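Grallow > Buildings > Interiors > Brick and tile

April 2022
By Rianne Dierckx

The ground floor at Zarnau was a dye store before it was anything else, and most of what makes it worth a page is on the walls and underfoot. I have been going through the rooms one at a time since February, writing down what is there before more of it gets painted over. The brick came from the Tomon works, which closed long ago, and no two loads seem to have been fired the same. An invoice in the office lists 1,658 bricks for one repair to the end wall alone.

The light floor tiles are much later. They went down when the old boards were taken up, and the people who laid them kept the joints narrow. They are easy to sweep and show every mark. If you are coming to look at the building, wear soft shoes, as the tile is slick near the doors.

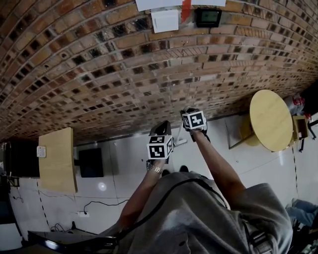 Red-brown brick, with tan and orange mixed in among the darker ones. The mortar sits well back from the face. Paper sheets and a small black-framed display are up on the wall, and a broom handle leans close to it. The floor has black dashed lines to the left and right.

The deep joints are the part I get asked about most. Nigatu, the firm that looked after the building for many years, raked them out and never pointed them flush again. Dust collects in them and a brush is better than a cloth for getting it out. Please don't use a wire brush. The faces of the softer bricks come away with it, and there is a patch by the side door where someone found that out.

Anything put up on the brick should go into the mortar and not into the brick itself. Tape is fine for paper, but it lets go in cold weather and the sheets end up on the floor. The old fixing holes have been filled with lime in most of the rooms. A few still have wooden plugs in them, which I have left alone.

The stair and the loading bay will be added when I have finished the notes on them. The stair has its own brick, smaller and much darker, and I have not found a record of where it was made.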